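Section 4. Setting Up a Self-Guided Heritage Route

Applies to: Vera audio guide handset, Drakitia route pack (mosques, bath houses and old town dwellings)

4.1 Before you begin

The Drakitia route pack contains 71 stops in seven zones. Each stop has a spoken commentary, a short text version and a map point. The handset holds the whole pack in memory, and no mobile signal is needed once the pack is installed.

You will need:
Vera handset, charged to at least two bars
Kaewmanee ear loop or any wired earphone with a standard plug
Zone card for the zone you plan to walk first
Entry slips for interiors marked "K" on the zone card

Note: Entry slips are issued at the Tadimero visitor desk. They are not sold at the buildings themselves.

4.2 Loading the route pack

1. Hold the side key until the display lights.
2. Select ROUTES, then DRAKITIA.
3. Select the commentary language. The language can be changed later without losing your place in the route.
4. Select FULL or SHORT. FULL plays the complete commentary at each stop. SHORT leaves out the building history and keeps the directions and the main points.
5. Wait for the word READY. Do not remove the memory card while the bar is moving.
6. Select the zone number printed on your zone card.

If READY does not appear within four minutes, turn the handset off, reseat the card and repeat from step 1. If the second attempt fails, exchange the card at the desk. Cards from earlier editions of the pack will load but show the old numbering for Zone 2, and the map points will not match the plates on the walls.
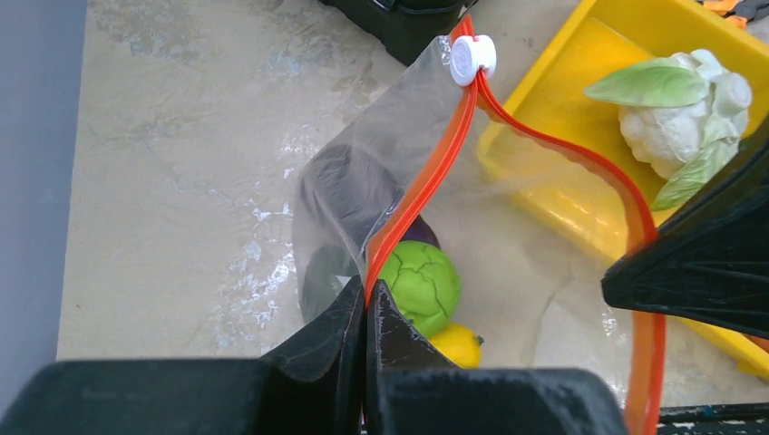

Several walkers have reported that the old and new numbering can be told apart only after the first stop in Zone 2, by which time they had already passed the clock tower. To check in advance, select INFO after loading. The current edition lists the clock tower as the first stop in the zone. The earlier edition lists the covered market.

4.3 Finding your position

The handset uses two methods to find your position: satellite fix in open streets, and numbered wall plates in narrow lanes and interiors.

1. Stand in an open part of the street.
2. Press LOCATE and hold the handset level.
3. When the arrow stops turning, walk in the direction shown.
4. At the stop, compare the number on the display with the number on the wall plate.
5. If the numbers differ, enter the plate number by hand. The plate number takes priority.

Caution: In the lower bazaar the upper floors of the houses project over the lane on timber brackets and block the sky. The arrow may point across a closed courtyard. Do not enter private courtyards to follow the arrow. Use the plate numbers until you reach the fountain square.

Plates are fixed to the right of the main door, at shoulder height, except at the bath house, where the plate is on the garden wall.

4.4 Visiting interiors

Prayer halls on the route are in daily use. Opening to walkers depends on prayer times, which move through the year. The zone card shows the usual closed periods for summer and winter. In December the afternoon closed period begins early, and Zones 5 and 6 are best walked before noon.

1. Check the board beside the gate before entering the courtyard.
2. Show your entry slip if asked.
3. Remove shoes at the edge of the carpet and place them on the rack. Do not leave them on the stone step.
4. Cover shoulders and knees. Wraps are available at the larger buildings.
5. Set the handset to EAR ONLY. The loudspeaker must stay off inside.
6. Keep to the rear half of the hall unless invited forward.

Photography is allowed in courtyards. Inside, follow the sign at the door – the rule is not the same in every building. Flash is not allowed anywhere on the route where there is painted plaster or painted wood.

Note: The commentary for the domed hall in Zone 3 is written to be heard from the spot under the center of the dome. The commentary pauses while you walk there. Press PLAY to continue.

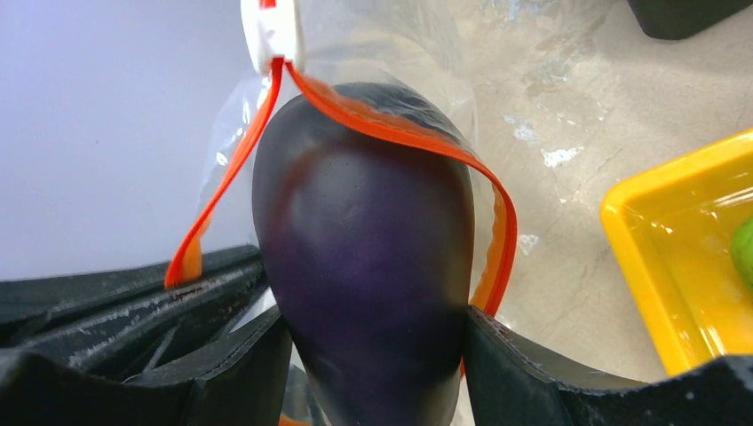
The gallery in the same building is reached by a narrow stair inside the wall. Only two walkers may use the stair at one time. The gallery commentary is a separate track and does not start on its own – select it from the list as GALLERY after you reach the top. It covers the carved railing, the painted ceiling panels and the later repair of the window openings.

Caution: The stair has no handrail on the upper turn. The steps are worn in the middle and are lower on the outer side. Put the handset away before climbing.

4.5 Houses and courtyards

House stops are arranged so that the street front is heard first and the courtyard second. At most houses only the street front can be seen. The commentary explains the usual plan: a stone ground floor for storage and animals, living rooms above, and a wide upper landing that faces the garden.

To hear both parts at a house that is closed:
1. Play the street track to the end.
2. Press NEXT once.
3. Select STAY HERE when the handset asks whether you have moved.

The museum house in Zone 4 is the only dwelling with a complete interior track. It takes nearly 71 minutes in FULL mode. The furnished rooms are numbered in the order of the commentary, starting from the upper landing. The kitchen is across the yard and is played last.

4.6 Ending a session

1. Press and hold STOP.
2. Select SAVE to keep your place, or CLEAR to return the route to the start.
3. Turn the handset off with the side key.
4. Wipe the ear loop and place it in the sleeve.

A saved place is kept until the handset is returned. Handsets kept overnight should be charged with the supplied lead only.
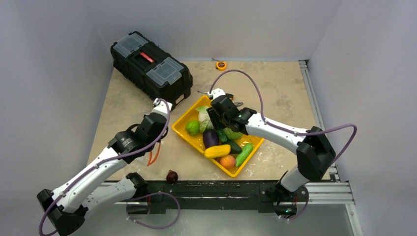

TROUBLESHOOTING

Commentary starts at the wrong building
Enter the plate number by hand. If this happens at every stop, check the edition as described in 4.2.

No sound in the ear loop
Push the plug in until it clicks. Check that the handset is set to EAR ONLY and that the volume is above zero.

Arrow keeps turning
Move away from walls and metal gates and press LOCATE again.

Gallery track is missing from the list
The handset is in SHORT mode. Select FULL from the ROUTES menu. Your place is kept.

Display is too dark to read in sunlight
Press the side key twice for high contrast. This uses more battery power, and the setting returns to normal when the handset is turned off.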